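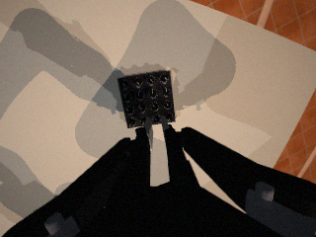 Progress report to Dostari, September
Project: Naltia (teaching by demonstration)
Prepared by Noémi Szabó

We've had a really good stretch, and I'm glad to have so much to tell you!

The remote control setup now works from start to finish in simulation. A person steers the simulated arm with a hand controller, watches through the wrist view and brings the fingers up to a studded block on the table. Every run is saved with the arm's movements alongside the pictures, so we can replay it later and check what the person did.

We have 80 saved demonstrations of the block task, from 2 operators. New people seem to need around 20 minutes of practice before their runs are smooth enough to keep (I took longer, I'm afraid).

The hardest part is still the last little bit of the approach. The block is black, so are the gripper and most of its fingers, and the studs only show up as faint glints. Shadows on the tabletop make the edges harder to judge too. Our operators have learnt to slow right down there, and I'm keen to see whether the trained model picks up the same habit.

Next we'll turn the block to more angles and vary the lighting, then start the first training run on the Jibrin machine. Spending is in line with the plan. The Ivley team have asked to try the controller, and I'd love to say yes if you're happy with that.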